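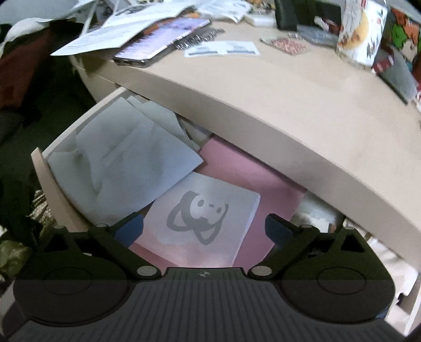 hexley_down
I've been doing hand-held demos for my drawer tidying policy since June and I'm stuck on flat stuff. Grabbing the phone off a desktop, fine. A square card lying on a pink sheet inside an open drawer, with the two blue pads either side of it – awful. My wrist wants to tilt and sneak a pad under the edge, and I do it differently every time. I've got 66 demos of this one move. Do I keep going or switch to remote control?

**pell.arm**
Switch. I teleop everything through Jirkell now and you only ever record what the arm can really do. With a hand-held you cheat without noticing.

**Xinyi Yuan**
Disagree! Teleop on thin things made me want to cry (no feel in the fingers at all). Hand-held is so much faster, you just have to be boring about it. Pick one approach and stick with it.

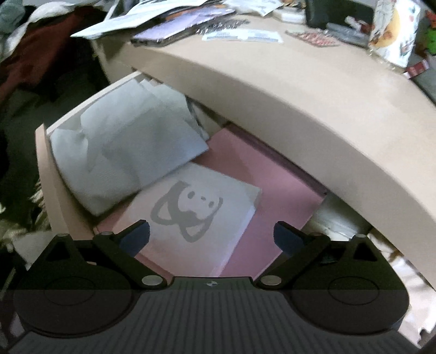
hexley_down
Boring how, though? If I always come in from the same side I'm scared it'll only ever learn that side.

**Xinyi Yuan**
Same grasp, different starts. Move the card, turn it a bit, leave the mess in the drawer alone for a while. And go slow just before you close!

**pell.arm**
Slow demos give you a slow robot. I'm not budging on that one – and 66 is nothing, my Feketley set is 2,119.

hexley_down
Ok, trying one grasp with lots of starts tonight. If it flops I'll come crawling over to Jirkell.

2 shares | 1,271 views

Comments

mottle: Same trouble with envelopes. Pushing them to the drawer wall first helped me.

gantry_g: Please post how it goes, I'm about to start on drawers too.

Related threads
Nomevitz finger pads: soft or stiff?
Throwing out bad demos, how picky are you?
Ding wrist mount keeps slipping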